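Soporte de pinza Skeseck, segunda revisión: prueba en el taller compartido

24 agosto 2020
Por Corina Sutter

El kit Skeseck se vende como conjunto de brida, dos soportes angulares y tornillería para montar una pinza de dos dedos en un brazo de tamaño medio. Lo compramos en Loltell por 257 euros, con entrega en ocho días. El montaje nos llevó una tarde. Las instrucciones omiten el par de apriete de la brida; Ratih Lumbantobing lo fijó según la tabla general del fabricante de los tornillos.

El brazo trabaja sobre la mesa blanca del taller, con objetos domésticos de forma irregular. El programa es nuestro y se ejecuta a velocidad reducida. 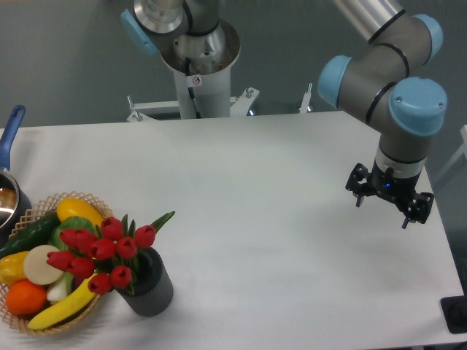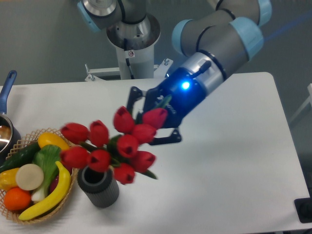 La rigidez del conjunto es el punto que más me interesaba. Con la revisión anterior, la holgura entre brida y soporte obligaba a recalibrar el centro de herramienta casi a diario; con esta, el valor guardado en julio sigue vigente. Los tulipanes son una carga poco exigente en peso, pero incómoda: los tallos quedan entre los dos dedos y las flores sobresalen hacia un lado, de modo que cualquier error de orientación se multiplica en el extremo del ramo. El jarrón estriado, además, está pegado a la cesta y deja poco margen para corregir la trayectoria por ese costado. Hicimos 181 ciclos de cierre con cargas variadas sin reapretar nada.

Defectos: la cabeza de los tornillos inferiores es poco accesible con la pinza montada, y el paso de cable previsto en la brida resulta estrecho para conectores moldeados. Hubo que limar el borde. La documentación solo está en inglés.

Lo recomiendo para talleres que ya dispongan de brazo y controlador. Para un primer montaje, el de Pludholm es más caro, pero viene con plantilla.

Entradas recientes
Fuente de alimentación Ondrejka de 3 salidas
Cómo guardar el centro de herramienta
Plantillas de taladrado Pludholm: primeras impresiones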